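Home | About | Titles | Submissions | Contact

Print this page | E-mail this page

About Dullamach Comics
23/08/2024 - by Volodymyr Dmytriv

Small publisher of translated manga and webcomics. Romance mostly, some fantasy, the odd ghost story. Started with 2 people and one scanner, still a small shop. We license, translate, letter and print - all in house except the printing, ok, so not all.

First series was Tawhiri, a slow love story about a wind spirit and a girl who fixes kites. Sold out in June, reprinted since. Then Adetano, set in 1821, two rival mapmakers who keep sending each other the wrong letters. Readers either love the ending or write to us. Please keep writing.

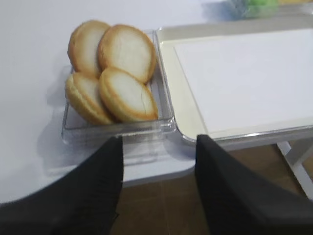

Lettering is done by hand first, then cleaned up on screen. Takes forever, looks better. Same goes for sound effects, we redraw them instead of sticking a tiny note in the margin. In our food series Dravero even the bread gets attention - round tops, pale in the middle, golden brown at the rim, a few of them leaning on each other in a clear plastic box. Try getting that tone right in black and white.
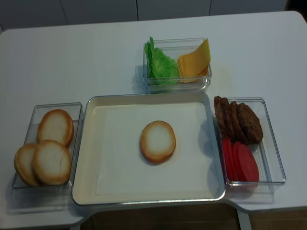 Volumes run 90 pages or more, right to left, honorifics kept. Color pages stay in color whenever the lisence allows it.

Pitches welcome from translators and artists. Send a short sample, not the whole book. We do read everthing, just slowly.

Back to top | Print | E-mail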